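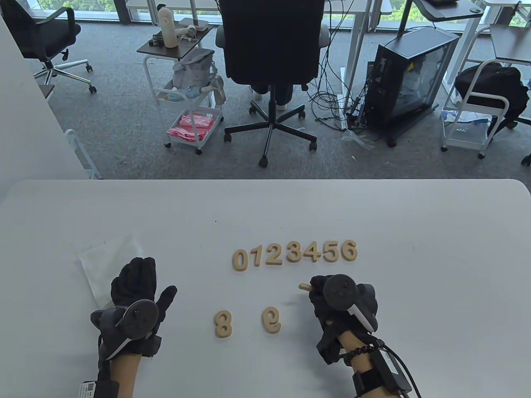 Lista Flallgate – materiales de aula en madera
Asunto: Re: Cifras recortadas sueltas: tolerancias, almacenamiento y el asunto del 6 y el 9
Archivo de noviembre

Respondo intercalado, y solo a los puntos en los que tengo datos propios. Lo del barniz lo dejo para quien haya trabajado con él en piezas de este tamaño.

> Tenemos previsto encargar a Kolář juegos de cifras del 0 al 9 para
> ordenar sobre mesa. Dudamos entre el perfil Rumimow, de trazo
> grueso, y el de trazo fino de Lotlow. El grosor que nos ofrecen es
> de 11 mm o de 14 mm. ¿Hay diferencia práctica entre ambos?

La hay. Con 14 mm la pieza se mantiene de canto con un margen razonable, y se coge por los lados sin tener que arrastrarla hasta el borde de la mesa. Con 11 mm también se sostiene, pero el 1 y el 7 caen al menor roce y el 4 depende mucho de cómo haya quedado el corte de la base. Si las piezas van a usarse siempre tumbadas, el grosor menor es suficiente y el estuche ocupa menos.

En cuanto al perfil, prefiero el Rumimow. El trazo grueso deja menos puntos débiles: en el fino, el brazo superior del 5 y la cola del 2 son lo primero que parte cuando la veta corre en sentido contrario. Conviene pedir a Kolář que indique la orientación de la veta en la plantilla de corte. No lo hacen por defecto.

> El segundo problema es el orden. Cuando se vacía la bolsa, las
> piezas caen en cualquier posición y las simétricas o casi simétricas
> dan lugar a errores. ¿Alguien marca la base?
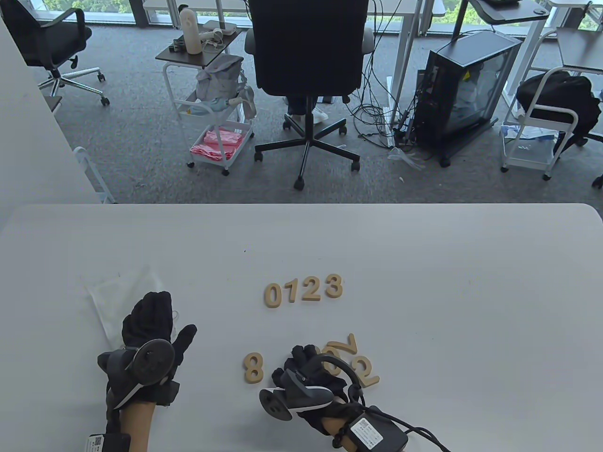 La orientación es el punto en el que más tiempo se pierde, y el marcado lo resuelve solo a medias. El 0 y el 8 admiten el giro de media vuelta casi sin que se note, aunque en el perfil Rumimow el bucle inferior del 8 es algo más ancho. El 6 y el 9 son la misma silueta girada; si el juego trae los dos, basta con que el montaje termine con uno en cada sitio. Los demás deberían delatarse solos, pero sueltos sobre la mesa no siempre lo hacen: con la fila resuelta del 0 al 3, un 7 boca abajo al lado de otras piezas sin colocar obliga a mirar dos veces. Yo marco la base con un punto de punzón, sin tinta, y únicamente en el 0, el 6, el 8 y el 9. En el resto no aporta nada.

Un detalle sobre el procedimiento. Hay quien vacía la bolsa y coloca todas las piezas del derecho antes de formar la fila. He medido las dos variantes en mi taller y no merece la pena: es más rápido buscar la cifra siguiente y girarla al colocarla. La única condición es dejar la zona de piezas pendientes por debajo de la fila, separada de ella, para que no se mezclen. 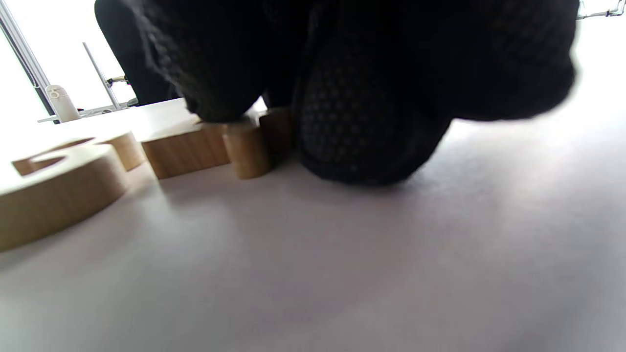 La separación entre cifras dentro de la fila importa menos de lo que se dice en las fichas de Lotlow. Un hueco regular facilita la lectura, pero con trazo grueso la fila se lee igual aunque se incline algo hacia un lado. No pondría guía ni listón: estorba al coger las piezas y acaba siendo otra cosa que guardar.

> Por último, el acabado de las caras. El contrachapado sin tratar nos
> parece áspero. ¿Lijado adicional, y con qué grano?

Grano 100 para quitar la rebaba del corte, solo en los cantos y con la pieza sujeta. Para las caras, nada por debajo de 240. El grano 500 lo he probado y deja una superficie agradable, pero las piezas resbalan más sobre un tablero blanco liso y se desplazan al apoyar la siguiente. Si las piezas se van a manejar con guantes, la diferencia de tacto entre un acabado y otro prácticamente desaparece y no pagaría por ella.

Recomiendo además redondear ligeramente las aristas de los huecos interiores (0, 4, 6, 8, 9). Es trabajo manual, y Kolář lo factura aparte. El 4 es el peor de todos: el triángulo interior es pequeño y la lija entra mal.

Sobre precios no opino; las condiciones que tengo son antiguas.

Saludos,

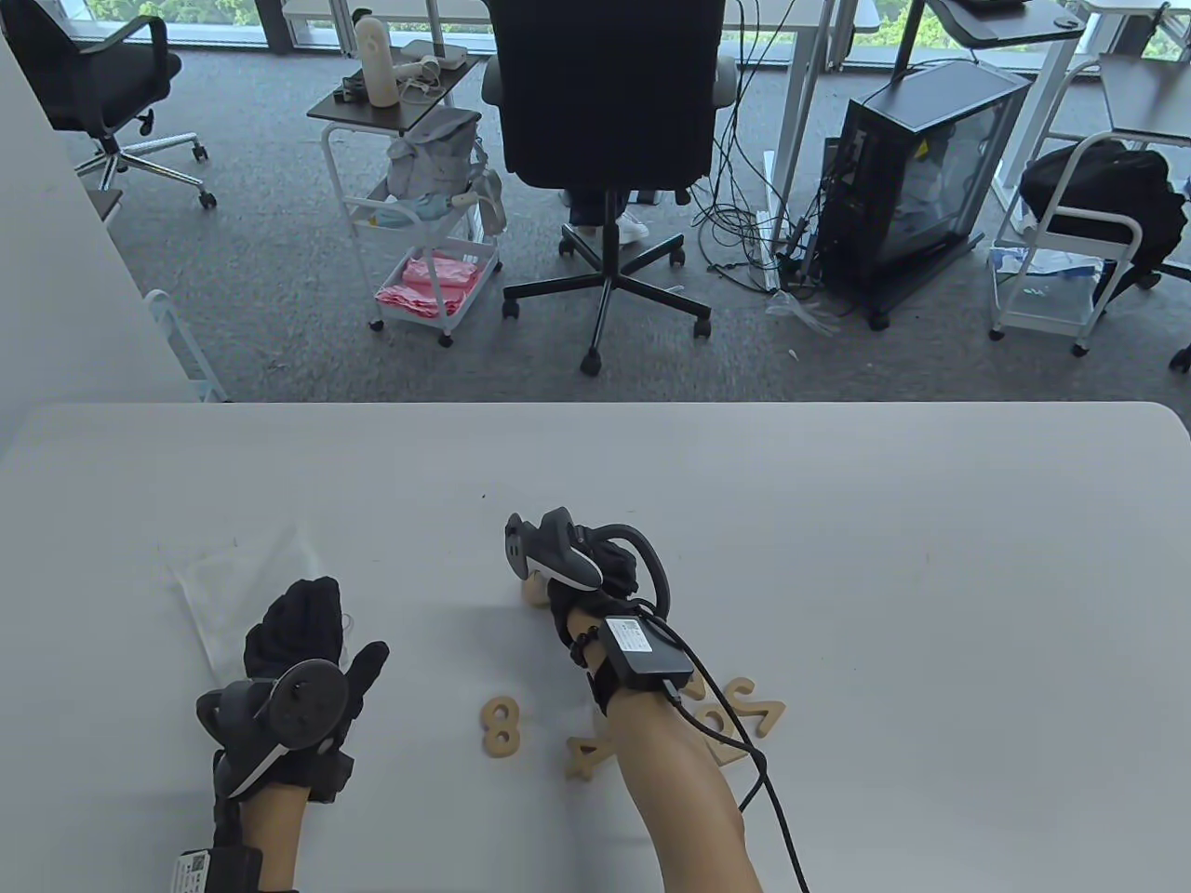 Nerea Ulzama

P. D.: Se me quedaba fuera el almacenamiento. La bolsa de plástico transparente vale para el transporte y para comprobar de un vistazo si el juego está entero, pero vacía se arruga y ocupa sitio en la mesa. La aparto a un lado antes de empezar, lejos de las piezas pendientes. Para guardar varios juegos juntos uso una caja plana con tapa y un compartimento por juego – no uno por cifra, que obliga a clasificar dos veces. Si alguien conserva la plantilla de corte Rumimow revisada, con el 1 de base ancha, agradecería que la subiera al archivo de la lista; la copia que hay ahora es la anterior y el 1 sale demasiado estrecho.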